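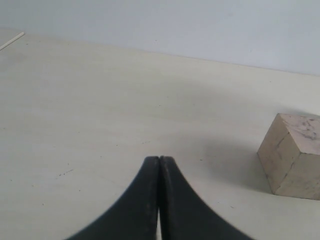 Tapio Seppälä reckons I'm wasting my time with the wrist camera. Put one good camera on a stand, he wrote under my last post, calibrate it once and forget the one on the arm, because close up it only ever sees its own fingers.

He has a point about the fingers! They do take up a big chunk of the view, and the near parts go soft because they're so close to the lens. But I've spent a whole month swapping between the two (December evenings, lots of tea) and I've gone right off the idea of picking just one.

I ran the same job with each: pick up a wooden block, put it down beside another. With the Vimer fingers and the wrist camera alone I got 73 good grabs before I got bored and stopped. The stand camera was happier about where everything was on the table, but it kept losing the block at the last moment, when the arm came down in front of it.
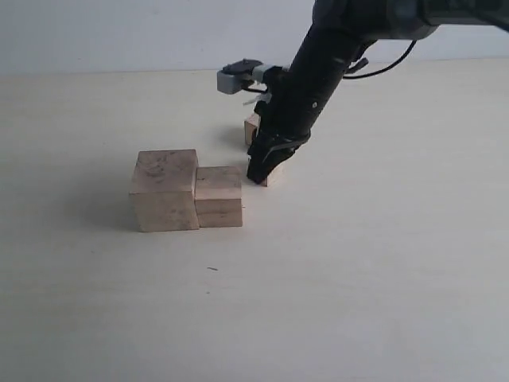

The arm down at the blocks, black fingers on.

So now I feed both into the Zurbridge controller, which took 11 goes to set up and one very late night. The stand view does the big move, then the wrist view takes over for the last 4 centimetres. It's lovely to watch, I could sit there all evening.

The older Prinania fingers are next. They're wider and a bit springy, and I've got 2 sets, so one can be filed down without me crying over it. If anyone has tried them on blocks with worn edges, please tell me how you got on. And Tapio, I'm keeping your stand camera, so you can have half a win.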